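Kastine Steam Iron: Owner's Handbook
Section 4. Filling, heating and ironing for the first time

We know how tempting it is to plug a new iron straight in and set about the pile of shirts, and we would be the last to scold you for it, but please give this section ten minutes first. The Kastine is a simple iron at heart, and once you have been through the steps below you will probably never need to look at them again.

Before you begin

Peel the clear film from the soleplate and take the cardboard collar off the cord. Both are easy to miss in a dim utility room, and the film does smell dreadful if it gets warm. Set up your ironing board at a height where your elbow is slightly bent, and stand the iron on its heel at the wide end.

CAUTION: Always unplug the iron before you fill or empty the tank.

Filling the tank

1. Turn the steam dial to the dry setting, marked with a crossed-out cloud.

2. Lift the little flap at the nose of the iron and tilt the iron backwards.

3. Using the beaker supplied, pour in cold tap water up to the 200 ml line. It goes in more slowly than you might expect, so take your time and let the bubbles come up.

4. Press the flap down until it clicks, then wipe any drips from the body with a tea towel.

Note: If you live in a hard water area, half tap water and half bottled still water will keep the vents clear for a good deal longer. Please don't use scented linen water in the tank, however nice it smells. You can always mist it on to the clothes from a separate bottle.

Heating up

5. Stand the iron on its heel, plug it in and turn the temperature dial to two dots. The amber light will come on.

6. Wait for the amber light to go out. It will come and go all the while you are ironing, which only means that the iron is topping up its heat.

7. Turn the steam dial to full, hold the iron level over the sink and press the steam button several times. You may see a few white specks the first time. They are left over from testing at the factory and will do no harm to the sink, though you wouldn't want them on a navy skirt.

8. Run the iron over an old piece of cotton for a minute or so before you move on to anything you care about.

Choosing a temperature

Start with the coolest things in your pile and work upwards. An iron warms up quickly but takes its time cooling down, and most scorched blouses come to grief straight after a heavy pair of trousers.

One dot: nylon, acrylic and other man-made fabrics. Steam off.
Two dots: wool, silk and mixed fabrics. Low steam, and a pressing cloth for anything dark.
Three dots: cotton and linen. Full steam.

If the care label has gone, or has been washed so often that it can't be read, begin at one dot on the inside of a hem and see how you get on.

Ironing white cotton and linen

9. Iron whites while they are still a touch damp. If they have dried right out, sprinkle them with water, roll them up and leave them for a quarter of an hour.

10. Give the cloth a gentle shake and let it hang for a moment so that the worst of the folds can drop out.

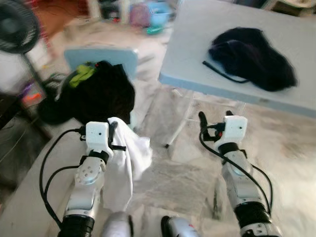 Fredy Agudelo wrote to us that he always does his tablecloths from the wrong side first and then turns them over for one light pass, and that his creases have been sharper ever since. We have tried it at our own boards and are happy to pass it on.

11. Work from the middle out to the edges, in long strokes, following the weave.

12. Leave each piece flat or over a rail until it is quite cool before you fold it.

CAUTION: Never steam a garment while somebody is wearing it, even for one stubborn cuff.

When you have finished, turn both dials down, unplug the iron, empty the tank and let it stand on its heel until cold. Descaling is covered in Section 5.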